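第4回の配布メモです。今日は「化粧品の仕分け」をやります。前回のタオルたたみが思ったより盛り上がったので、その勢いで細かいものに行きましょう！

まず宿題の話から。自宅のポーチや引き出しの中身を全部出して数えてきてください、とお願いしていましたよね。最多はTeguh Halimさんの118点でした(ご家族四人分を合わせた数字だそうです)。私は35点で、しかもそのうち半分近くは去年一度も使っていませんでした。講師なのにお恥ずかしい……。数えるのが面倒で途中でやめた人も、やめたところまでの数で大丈夫です。用紙の右上に書いておいてください。

## 仕分けの手順

1. 一度、全部を台の中央に出します。ポーチの中で選ぼうとしないこと。
2. 毎日使うもの、週に一、二回のもの、それ以外、の三つに分けます。
3. 毎日使うものだけ、先にトレーに入れてみます。
4. 入りきらなければ、トレーを大きくする前に二番目の山を見直します。

4番でつまずく人がとても多いです。私も最初の年に、入らないからと仕切りトレーを買い足して、1,742円のものを二つも無駄にしました。Nelardのセールで見つけて、サイズも測らずに買ったんですよ。結局いまは文房具が入っています。仕切りは買う前に内寸を測る、これは赤線を引いておいてください。

## 向きと場所

細長いもの(マスカラやアイライナーなど)は、横に寝かせて全部同じ向きに。ふたの色が似ているものは、側面に小さくシールを貼ると朝の迷いが減ります。丸くて平たいものは立てたくなりますが、トレーが浅いと倒れてくるので、私は寝かせる派です。立てる派のTirta Majimbunさんとは毎年ここで意見が割れていて、今年も決着はつかない見込みです(笑)。

よく使う区画は、利き手に近いほうへ。左利きの人は私の板書と左右を入れ替えて読んでくださいね。それから区画はひとつ空けておくこと！新しく買った一本の行き場がないと、そこからまた散らかり始めます。

## 古いものをどうするか

開封日を覚えていないものは、においと質感を確かめて、少しでも変だと思ったら手放してください。目のまわりに使うものは特に厳しめに見ます。中身の捨て方は自治体ごとに違うので、お住まいの地域の案内を確認すること。流しに流すのはやめましょう。

## 実習の進め方

二人一組で、時間は20分ほど。片方が仕分け、もう片方は口を出さずにメモを取ります。この「口を出さない」が本当に難しいんです！メモには、手が止まった品物と、そのとき何と迷っていたかを書いてください。終わったら交代して、最後にお互いのメモを読み合います。

自分では迷っていないつもりの品物が、相手のメモに三回も出てきたりします。私の場合は口紅でした。似た赤ばかり持っていて、どれも手放せないんですよね。そういう品物は無理に決めず、「保留」と書いた紙の上に置いて先へ進んでかまいません。保留の山は5月の最終回でもう一度見ます。

次回はGrorthorpe教室に移って、洗面台の下をやります。メジャーと、洗面台の下の内寸を書いたメモを忘れずに。今日の実習メモは、帰りに教卓の箱へ入れていってください。 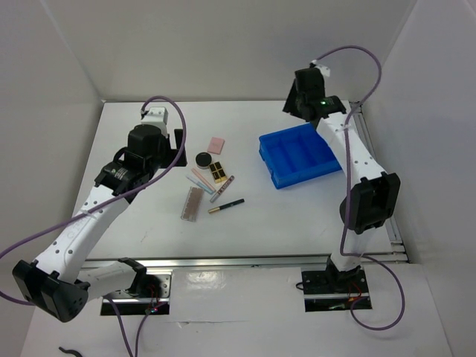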